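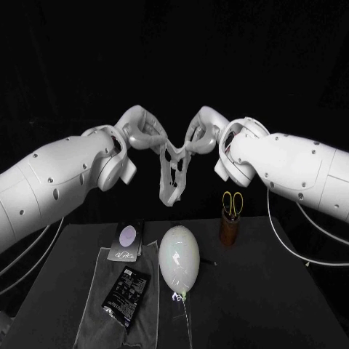 Friction at work: a good pinch.

What is friction?

Rub your hands together. Fast! Feel them getting warm? Friction did that.

Friction is a force. It shows up when two things touch and one tries to slide over the other. It pushes back against the sliding. Sometimes a lot, sometimes hardly at all.

Why does it happen?

Look at a tabletop. Smooth, right? Now imagine you could shrink down smaller than a grain of salt. Bumps everywhere. Hills, dips, little jagged bits. Nearly everything is like that up close, even glass. Push two surfaces together and the bumps catch on each other – and the tiny bits that touch can stick together a little too. To slide, they have to come unstuck.

Press harder and you get more friction. Try it with a book. Slide it across the floor with one finger. Easy. Now put a heavy bag on top and try agian.

Pinching

Pick up a pencil. Your thumb pushes one way, your finger pushes the other. Gravity pulls the pencil down but it doesn't slide out. Friction on both sides holds it up. Squeeze less and it slips. Put a bit of dish soap on your fingers and it slips even sooner, since the soap gets in between and keeps the bumps apart.

Slippery stuff

Ice. Wet floors. Banana peels (yes, really). Socks on a shiny hallway. All low friction. Great for skating, bad for running to the bus.

Bikes need both kinds! Lots of friction in the brakes and tires, very little in the wheel hubs. That's what the oil on the chain is for – less rubbing, easier pedaling.

In Pastelow, where I grew up, there was a hill with 25 steps and a metal handrail down the middle. Every kid slid down it in April when the rain came. Wet rail, low friction, very fast. My friend Fouad Ezzat wore rubber gloves once and got stuck halfway. High friction. He had to climb off.

Try it: the book trick

You need two old paperbacks and a freind.

Lay the books down with the open edges facing. Overlap the pages, one from this book, one from that book, like shuffling cards. Start with 10 pages from each. Now each of you holds a spine and pulls. They come apart, maybe with a bit of a tug.

Now do more. Way more. If you have the patience, use two books with about 300 pages and do them all. Push them well together. Pull.

Stuck! No glue, no tape. Each page only grips a little, but there are so many of them, and pulling makes the pages squeeze tighter in the middle. So more friction the harder you pull.

To get them apart, flip the pages out a few at a time. Takes a while. Don't use a library book.

Words to know

Force: a push or a pull.
Surface: the outside of something, the part you can touch.
Lubricant: slippery stuff like oil that cuts down friction.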